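手先視点シミュレーションの作業規範

手先視点シミュレーションの作業規範(てさきしてんシミュレーションのさぎょうきはん)とは、ロボットアームの手首付近に仮想カメラを置き、グリッパの指越しに作業空間を見ながら把持や運搬の動作を試すときに守られる、一連の取り決めと慣行の総称である。単に「手先規範」と呼ばれることも多く、古くから携わっている人の間では、最初の文書がまとめられた土地の名をとって「ブラムソープ規範」(Brumthorpe practice)という呼び名も根強く残っている。

目次
1 概要
2 成立の経緯
3 主な規定
4 運用上の慣行
5 批判と議論
6 関連項目

概要

実機を動かす前に計算機の中で動作を確かめる、という手順そのものはずいぶん昔から行われてきたが、外から全体を見渡す視点で確認するのが長らく普通であった。手先に視点を移すと、指と対象物の間合いがよく分かる半面、見える範囲がぐっと狭くなり、床がどちら側にあるのか、いま近づいているのが壁なのか家具の側面なのか、慣れた人でも迷うことがある。手先規範は、そうした迷いを減らし、別の人が後から記録を見たときにも同じ判断にたどり着けるようにと、少しずつ書き足されてきたものである。

対象となるのは主に平行開閉式の二指グリッパだが、吸着式や三指式の作業に準用している現場も少なくない。実機の安全規格に代わるものではなく、規範の前文にも「実機の停止手順、防護柵、立ち入りの管理は別に定める」と、わざわざ一段落を割いて記されている。

成立の経緯

もとになったのは、ブラムソープの共同作業所で使われていた壁貼りの一枚紙である。項目は当初わずか2つで、「指を必ず画面に入れること」「空の手から始めること」とだけ書かれていたという。この紙が思いのほか重宝され、訪れた人が写して持ち帰るうちに、行く先々で項目が増えたり、言い回しが変わったりした。

やがて、シミュレータFliroの利用者たちがばらばらになった写しを突き合わせ、11項目からなる初版にまとめ直した。まとめの作業は3月に始まり、語句の統一だけでもかなりの手間がかかったと伝えられる。とりわけ「空の手」をどう定義するかでは意見が分かれ、指が開いていればよいのか、指の間に物がないことまで求めるのかが長く話し合われた。結局は後者が採られ、現在の版にもそのまま引き継がれている。

改訂版はその後、記録の保管先であるNestportで公開されている。版ごとの差分も読めるようになっており、古い版の余白に残された書き込みまで丁寧に起こしてあるので、読み物として開く人もいるようである。

主な規定

視点の取り方
仮想カメラは手首に固定し、作業の途中で取り付け位置を変えない。左右の指はどちらも先端まで視野に入るようにし、指の根元が画面の外に出ることは差し支えないとされる。指先さえ見えていれば、開き具合と向きは読み取れるという考え方である。

開始状態
試行は指を開き、間に何も挟んでいない状態から始める。前の試行で運んだ物が残っている場合は、初期化をやり直す。物を放してから続ければよいようにも思えるが、放した物がどこへ転がったかによって次の条件が変わってしまうため、規範では認めていない。

背景と明るさ
壁や床の色、模様の有無は自由とされている。ただし、指の色は背景と見分けられるものを選ぶ。暗い部屋を使う場合には淡い色の指が勧められ、逆に白っぽい部屋では濃い色にするのがよいとされる。面と面の境目がほとんど見えないほど暗い設定については、禁止こそされていないものの、試行の記録に「低照度」と書き添えることになっている。

飾り物の扱い
絵画や置物のように、作業の対象にならない物を空間に置くことは認められている。見慣れない模様が視野の端にあっても動作が乱れないかを確かめるのに役立つからで、置いた物の名前と位置は配置表に残す。対象物とまぎらわしい形のものを置くときは、配置表に印を付けておく。

傾きの記録
手首を傾けると、画面の中では壁に掛かった物も家具の縁も斜めに見える。見た目を整えようと画像を後から回転させることは固く戒められており、代わりに手首の角度を数値で残す。初学者がつい直したくなるところで、注釈にもかなり長い説明が付いている。

中断の基準
指が壁や床にめり込むなど、現実には起こりえない重なりが生じたときは、その試行を中断して無効とする。無効になった試行も削除せず、理由を添えて保管する。

運用上の慣行

規定の本文にはないが広く行われている習慣もいくつかある。よく知られているのが「ひと呼吸」で、動作を始める前に手先を止め、何も掴んでいない一枚を残しておくものである。後で記録を探すときの目印になり、開始状態の証拠も兼ねる。補助ツールのBoikoにはこの一枚を自動で保存する機能があって、手作業で撮っていた頃に比べると抜けがずいぶん減った。

点検は続けて行う試行の数が40に達するごとに一度、というのが通例である。指の開き幅、カメラの固定、配置表との食い違いを順に見ていく。慣れた人ならすぐに済むが、配置表の食い違いが見つかると、その組の最初までさかのぼって調べることになり、これがなかなか骨が折れる。そのため、飾り物を動かしたらその場で表を書き換える癖をつけるよう、手引きでは繰り返し勧めている。

なお、Nestportに寄せられた無効試行の報告は約479件にのぼり、めり込みと初期化忘れがその多くを占める。どちらも誰でも一度はやってしまう類いのもので、報告欄には励ましの言葉が添えられていることもあり、眺めているとどこか温かい気持ちになる。

批判と議論

視点を手首だけに限ることには、かねてから異論がある。大きな板状の物が近くにあると視野の相当な部分がふさがれ、奥行きを見誤りやすいという指摘で、外からの視点を併記するよう求める提案がたびたび出されている。これに対し、併記を義務にすると記録の量が増え、小さな現場では続けられなくなるという声もあって、今のところは「望ましい」という表現にとどまっている。

飾り物についても、どこまで凝ってよいかという点で考えが分かれる。模様の細かい絵を一枚置くだけで十分だとする立場と、生活の場に近づけてもっと雑多に置くべきだとする立場があり、次の改訂で扱われる見込みである。

関連項目
初期化(シミュレーション)
配置表
平行グリッパ
低照度試行
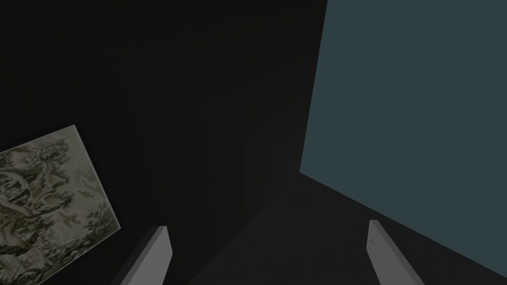 読了目安：6分

手先視点による開始状態の例(シミュレーション画像)。二本の指の間には何も挟まれていない。背後の壁は黒に近く、淡い灰色の指が見分けやすい。左下には木を描いた版画風の絵が傾いて見えており、画像の回転補正をせずに残す場合の参考になる。右側の青灰色の面のように、模様のない広い面が視野に入る配置では、外からの視点を併せて残すことが望ましいとされる。

分類：ロボット工学の慣行｜シミュレーション｜作業規範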